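Kostesau presenta una caja de manualidades de otoño para hacer en casa con niños

Stidlow, 22 de octubre de 2020. Kostesau, editorial de cuadernos de actividades infantiles, pone a la venta su caja de otoño, con propuestas de papel, cartón y lana para niños a partir de cinco años. La caja incluye plantillas impresas, un cuaderno de instrucciones y los materiales de cada manualidad, salvo las tijeras y el pegamento.

Las actividades se terminan en una tarde y dan como resultado guirnaldas de hojas, marionetas de dedo y un erizo de cartón con un bolsillo para guardar mensajes. Las plantillas se probaron en septiembre en los talleres familiares de Oravec.
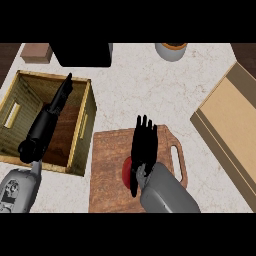 Encimera blanca con un bloque rectangular de madera.

«Las familias nos pedían actividades que los niños pudieran seguir casi solos», explica Ruba Yammine, responsable de contenidos de Kostesau. «Hemos acortado los textos y aumentado el tamaño de los dibujos. El erizo se rehízo dos veces, porque las púas se despegaban.»

El cuaderno indica en cada página la edad orientativa y los pasos que requieren la ayuda de un adulto. Las plantillas pueden fotocopiarse para uso doméstico y escolar.
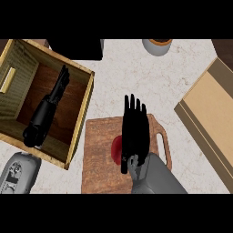

Disponibilidad

La caja se vende desde hoy en la tienda de Kostesau en Stidlow y en las librerías Kurnside. Unos 100 ejemplares se reservarán para bibliotecas y escuelas infantiles, que pueden solicitarlos por escrito a la editorial.

Contacto para prensa
Ruba Yammine, Kostesau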